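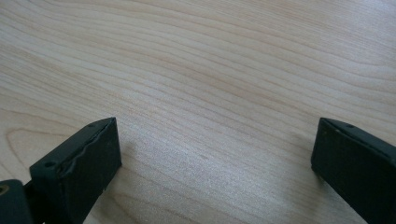 The annual review of personal effects in this household begins with the wallet, and it is conducted at the table. The pale surface, with its fine wavy grain, makes a stray receipt easy to find. I set aside 19 minutes after breakfast in December.

The wallet was bought from Skusedwood. Its card slots are to be examined in order, and any card not used since June is withdrawn.

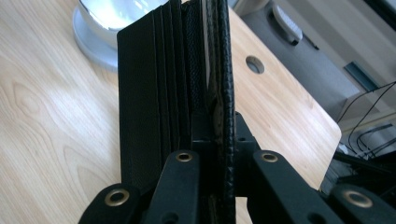
Black leather wallet, opened at the card slots.

Six cards were withdrawn on this occasion, among them a Dallell library ticket and a loyalty card from Javia bearing 363 points — a balance I had intended to spend. Both have been placed in the bureau.

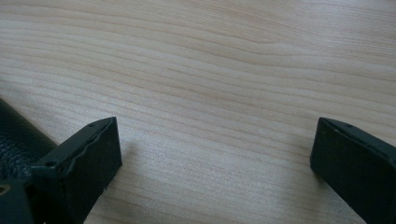 Arrangements for the key drawer

The drawer will be reviewed in January.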